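Wood grain is the pattern of lines you see on a piece of wood. Every line was made while the tree was alive. If you know how a tree grows, you can work out where the lines came from.

## How a tree makes rings

A tree gets thicker from the outside. Just under the bark is a very thin layer that makes new wood. In spring, when there is plenty of water, the new wood grows fast and is usually lighter in color. In late summer growth slows down, and the wood is darker and harder. By November many trees in cold places have stopped growing until spring.

One light band and one dark band together make one ring. In most trees from places with a cold winter, one ring is one year. A tree with 40 rings is 40 years old at the place where it was cut.

## Why boards have lines and not circles

If you cut straight across a trunk, you see circles. Boards are cut the long way, from one end of the log to the other. The saw passes through the rings from the side, and the circles turn into long lines.

The shape of the lines depends on where the saw went.

- **Near the middle of the log:** the lines are mostly straight and close to each other.
- **Farther out, toward the bark:** the lines spread and bend. They often make tall arches, one inside another. Woodworkers call this cathedral grain, after the pointed windows in big old churches.
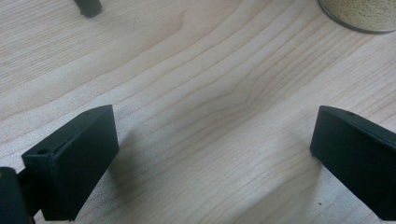
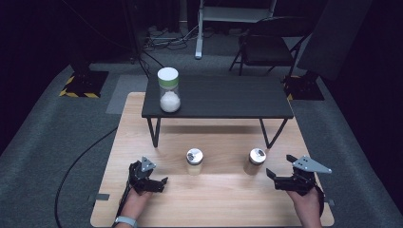
## What is a knot?

A knot is the place where a branch joined the trunk. As the trunk got thicker, it grew around the bottom of the branch. The grain has to bend to get past a knot, the way water in a stream bends around a rock.

## Reading an old board

In the village of Bucur there is a mill with a floor laid in 1820. Rodica Marinescu, who looks after the building, lets school groups kneel down and look at the boards. One board has 18 very narrow rings in a row. Narrow rings often mean hard years for a tree, with little rain or too much shade from its neighbors.

## Try it yourself

You need a sheet of thin paper and a crayon with the wrapper taken off.

1. Find some rough, bare wood. Ask first if it belongs to someone else.
2. Hold the paper flat on it with one hand.
3. Rub the side of the crayon gently over the paper.
4. Do the same on 2 different pieces of wood and put the rubbings next to each other.

Very smooth wood may not show much. Old fence boards work well.

## Words to know

**Grain:** the direction and pattern of the fibers in wood.

**Sapwood:** the newer wood near the bark, which carries water up the tree.

**Heartwood:** the older wood in the center, often darker.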